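What's the best way to clean a glossy wooden table?

Asked by Ginette Lavoie

I've taken over a light wooden table with a shiny finish. Our lamp lives at the back of it and I tend to park buckets there while I'm cleaning. Last June I found a dull ring where one had stood, nearly 5 cm across at the widest bit. Do I need a special polish, or will washing-up liquid do? The table is 70 cm deep if that matters for how much to buy. 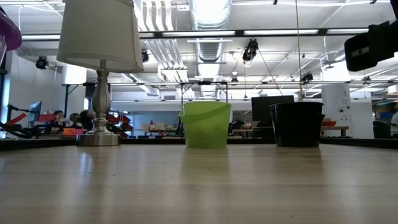
1 min read

Esben Hallgrímsson
Washing-up liquid is fine. A few drops in warm water, wring the cloth out well, wipe along the grain and dry straight away. Lift the lamp when you do it, as grit gets under a metal foot and scratches when it's dragged. I put felt pads under mine. For buckets, use an old tray or a folded towel, green one and black one both.
The dull ring is a separate job. If it's pale and cloudy it may be moisture in the finish, so leave it a week before trying anything stronger.

Halldóra Ketilsson
Skillon polish. Used it for years.

Gonçalo Barreto
Wouldn't put polish on until you know what the finish is. Try it on the underside first. I didn't, and had a sticky patch for months.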